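## Review: Sorkine simulation package, as shown at the Flurnosero open day

*Prepared by Nidia Tamayo for the equipment review series, January 4, 2019*

The Flurnosero training center opened its teaching rooms to visitors and gave over one afternoon session to Sorkine, a software package for rehearsing robot arm tasks on screen. The demonstration was led by Marjan Vahidi and lasted 70 minutes. Attendance was limited to 57 places.

The session used a tabletop exercise with small flat pieces, an upright panel and a single arm. Visitors followed the work on a wall display and could request a change of viewpoint at any time. The low viewpoint, close to the level of the table, was the most useful for judging the height of the gripper.

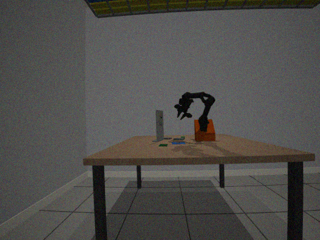
*Sorkine demonstration: the arm with its gripper open above the table.*

Rendering quality is adequate for instruction. Shadows on the wood and floor help the viewer judge position, although a speckled grain covers every surface and becomes tiring on a large display. The black arm stands out well against the plain gray wall. From this angle the flat pieces are strongly foreshortened, and a second view is advisable when planning a grasp.

The controls are laid out sensibly, and the printed guide is clear. Two visitors with no prior experience were able to move the arm after a short introduction. Saving a session required 3 separate menus, which the reviewer considers excessive.

The package is recommended for introductory courses. Departments that already hold a Brodico license should request a trial before purchase. Inquiries may be directed to the Correa office.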